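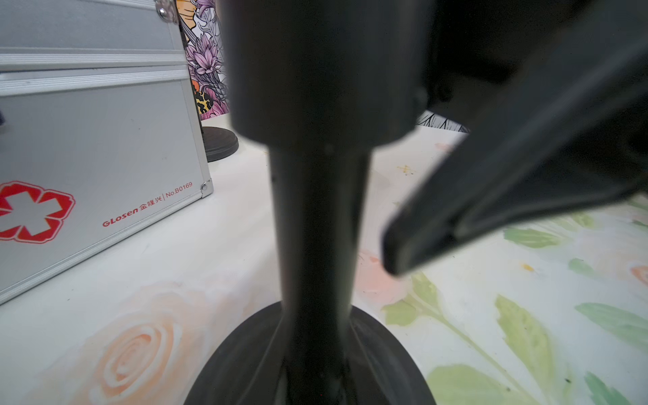
How to Speak at a City Council Meeting About a Proposed Law

Many people have an opinion about a local law, but they have never spoken in front of the council. I was the same. I moved to Tresport as an adult, English is my third language, and the first time I stood at the microphone I forgot my own street name. Since then I have spoken several times, mostly about the rule for safe storage of guns at home. The steps are the same for any subject.

1. Find the item number

Every meeting has an agenda, and the city clerk puts it on the city website a few days before. Look for the words "ordinance" or "resolution" and write down the item number. In Tresport you may speak only on an item with a number, or in the general comment period at the end, which can come very late in the evening. Other cities have different rules, so please read the first page of your agenda.

2. Read the text of the proposal

Do not depend on what neighbors write online. The storage ordinance was discussed for weeks on our street as if the police would visit every house. The draft had no such thing in it. It said that a gun must be locked when the owner is not carrying it or does not have it close, and it set a fine of up to 1,000 dollars. You can be for or against this, but you should speak about the real sentences. I print the draft and mark two or three of them with a pencil.

3. Sign up

In our city there is a paper form on the table near the door, and it is taken away when the meeting starts. Come early. You write your name, your neighborhood and the item number. You can also mark "for," "against" or "neutral." If you need an interpreter, call the clerk's office well before the meeting.

4. Write for two minutes

Two minutes is short. For me it is one page with big letters. This order works well:

Your name and the part of the city where you live.
The item, and what you want the council to do (pass it, reject it, or change a certain line).
One reason from your own life or work.
One fact, with the place where you found it.
The same request again, and thank you.

Chiyo Minami, my neighbor on Fernandes Street, spoke against the ordinance in February. She asked the council to remove one line about renters and explained how it would affect her lease. I was on the other side, but her speech was better than mine, and the line was changed.

5. Practice with a clock

Read it aloud, standing. If you finish too late, take out a whole sentence. Speaking faster does not help, especially if you have an accent like me.

6. At the microphone

Speak to the chair of the meeting and not to the people behind you. Do not answer if somebody makes a noise. Usually the council members will not reply to you, and this is normal.

7. Send it in writing also

Email your text to the clerk and ask that it be included in the record. Our form accepts 2,000 characters, so I send a shorter version. Put the item number in the subject line, and keep a copy, because the same item often comes back for a second reading and you will need to sign up again.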